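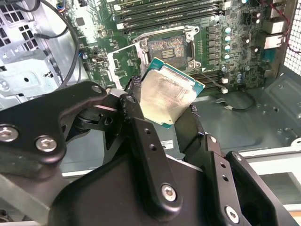 Kaede Kobori asks why a town office would keep desktops past the end of warranty when the lease price on new ones is so low. Long answer, so a thread.

The lease price is low per month. Over the full term you pay for the machine, the financing and a return fee, and then you own nothing. The Lam quote for Ornthorpe had the return fee on page 10.

We have 88 desktops on the books. Grestum lists them by purchase date, and purchase date is what drives the replacement budget. It says very little about which ones are failing.

So I sorted by repair ticket instead. 741 tickets, all desktops, closed ones only. Most were passwords, printers and monitors. A new tower fixes none of those.

Hardware faults, in order: hard drives, power supplies, fans. Boards and processors were at the bottom of the list. If a CPU is reported as bad, check the cooler mount and the paste before ordering anything.
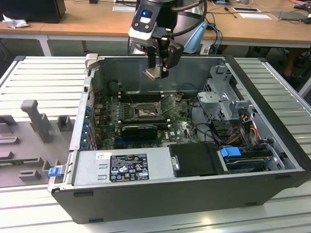

Tower with the side panel off, CPU socket open.

Drives are the easy call. Swap a spinning disk for an SSD and the "my computer is slow" tickets for that desk mostly stop. Labor is under an hour if the image is ready.

Memory is next. Check what the board takes before buying. Mixed sticks cost us a Friday afternoon and I don't recommend it.

Where I would replace: anything that can't run a supported operating system. Security updates end on a fixed date and no amount of spare parts changes that. Budget for those first.

Also replace when one application sets the requirement. Gallik, the permit software, raised its minimum memory last November. The 4 machines at the permit desk went out on that basis and the rest stayed.

Power use comes up a lot. Put a meter on one machine for a normal week before quoting savings. Idle draw matters more than the number printed on the power supply.

Hiu-tung Fung points out that I left out staff time. Fair. Add it as its own line, at the real hourly rate, for both options. Moving a user to a new machine takes time too, and lease quotes leave it out.

Spreadsheet layout, one row per machine: age, OS support date, hardware tickets, parts cost to date, application minimums. Sort by support date first, then hardware tickets.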